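Comport Tabletop Demonstrations: Data Card

Maintained by the Prindham data group. Revised in September.

Summary

Comport is a set of tabletop manipulation demonstrations recorded on a workstation with two robot arms. Every episode was produced by a person controlling both arms remotely through the Prenex leader handles. No episode was scripted, and no motion was generated by a planner. The set is intended for training and testing policies that learn from demonstration.

Contents

The release holds 800 episodes. Of these, 80 are held out for evaluation and should not be used for training or for model selection. Each episode folder contains joint positions, commanded positions, gripper state, video and a one-sentence instruction in plain English.

Tasks

Instructions cover everyday handling of small household and desk items. Typical wording:

open the drawer of the wooden box
place the cube in the drawer
move the cube to the tray
stand the bottle next to the board
pass the marker from one arm to the other

Object positions are changed between episodes. Items that play no part in the instruction are left on the table as distractors.

Collection procedure

The operator reads the instruction aloud, brings both arms to the start pose and begins recording with a foot pedal. Recording ends when the operator releases the pedal. A second operator reviews the video and marks the episode as success, partial or failure. Failed episodes are kept and labeled, as some users train on corrections.

Operators completed 2 practice sessions before their episodes were accepted. Pauses at the start and end of an episode have been trimmed. Pauses in the middle have been left in place, including hesitation before a grasp.

Known limitations

Lighting and background do not vary. Policies trained only on this set should not be expected to transfer to an open room without further data. Clear containers are hard to make out in many episodes. Gripper force was not recorded. In roughly 3 percent of episodes the video lags the joint log by one step; these are flagged in the file list under "sync".

Access and use

The data may be used for research and teaching. Redistribution requires written permission from Prindham. Users of the earlier Dobre release should note that the joint order has changed and that old loading scripts will read the left and right arms in reverse.

Workstation and objects
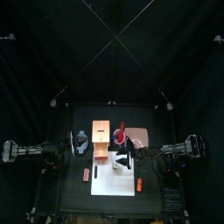 Dobre users should also check the gripper values. In our copy of the old release, zero meant closed, and the Comport loader treats zero as open. We retrained twice before we found it. Could the card list the convention next to the joint order?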